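4.2 What people know before they reach for anything

I went into this part of the study expecting to write about tools. I'd packed three kinds of screwdriver, I had a whole page of my notebook ruled up for them, and most of that page stayed blank! What our participants talked about, over and over, was color. In the interviews we did at the Wedis repair room, people who had never opened a desktop computer before told us they felt fine about touching the blue bits and nervous about everything else. One woman put it to me as "blue means I'm allowed," and I've been stealing that line in talks ever since.

So we went back through the transcripts (213 of them, coded twice, which took most of September) and looked at how people named the parts of a tower before and after a session. Beforehand the words were mostly "the box," "the fan thing," "the guts." Afterward they had "memory" and "power supply" and "socket," but they also had a second, homemade set of names built on color and position, and those were the ones they used with each other. "The blue clip by the silver box" got said a lot more than "release tab." I like the homemade names. They're longer, sure, but two people leaning over the same case almost never got confused by them, while "bracket" sent them to three different places.

Laying the tower on its side matters more than I'd have guessed. When it stands up, people peer into it sideways and their hands block their own light. Put it down flat with the panel off and it turns into something like a drawer, and people start treating it like one, too: they look over the whole thing first, they point, they talk about what goes with what. The folks at Hughes who lent us bench space do all their own work this way and seemed surprised I was writing it down.

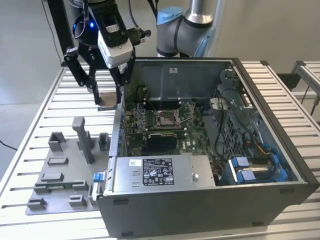

The processor socket was the other big surprise for me. I had assumed the graphics card would get the attention, being large and (let's face it) the part people have heard of. But an empty socket with its little lever draws people in, and it worries them. About 300 of the comments we coded in the "fear" group were directed at it, more than at the power supply, and the power supply is the one with a label full of symbols on it! Several people told us the labels made them feel better, as if somebody had already checked. A bare metal frame around an empty square gives you no such comfort.

Cables I'm still unsure about. Our two coders disagreed on them constantly, and we ended up splitting the category in 2, one for cables people described as belonging to something and one for cables that were just "in the way." Black ones nearly always landed in the second pile. Yellow ones did better, though the Vutix group reversed that, and I don't have a good explanation yet. I come back to it in Section 5, where the same people are asked to put the drives back in.

Figure 4. A Dell desktop tower on its side with the panel off, showing the empty processor socket, the graphics card, the silver power supply and the blue drive carriers.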